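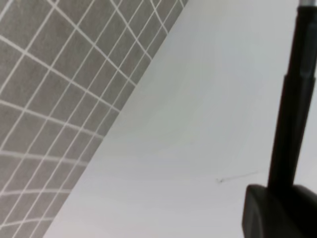

Ticket 808
Site: Ondthorpe, unit 536, bathroom
Opened: October 29, 2021
Assigned: Tayla Katene
Status: open, waiting on tenant

Reported problem
Tenant reports water on the floor below the tub after showers. Wants the wall regrouted.

Log
Wall is small gray square tile, white grout. Probed the joint between tile and tub with a plastic pick. Soft for 350 mm at the faucet end, firm elsewhere. Grout between tiles is sound where tested. No loose tiles by tap test.

Filled tub to overflow level, held 20 minutes, drained. Access panel open throughout. Drain and overflow gaskets dry.

Ran hand shower against wall at the faucet end, five minutes. Water at the panel after three. Repeated at the opposite end, no water.

Cause: failed sealant at tub-to-wall joint, faucet end. Regrout not required.

Work to do
Cut out sealant on the full long side, not only the soft section. Clean both faces with alcohol. Fill tub before applying, leave filled until cured. Use Cernard white sanitary silicone, one cartridge. Plekville stock is clear only, do not substitute.

Wipe down tub before masking. Hair on the surface gets under the tape and leaves a gap in the bead.

Tub out of use 24 hours after sealing. Tenant to confirm a date. Retest at the panel before closing. Same fault logged in unit 400 in February, see that ticket for the panel screw size.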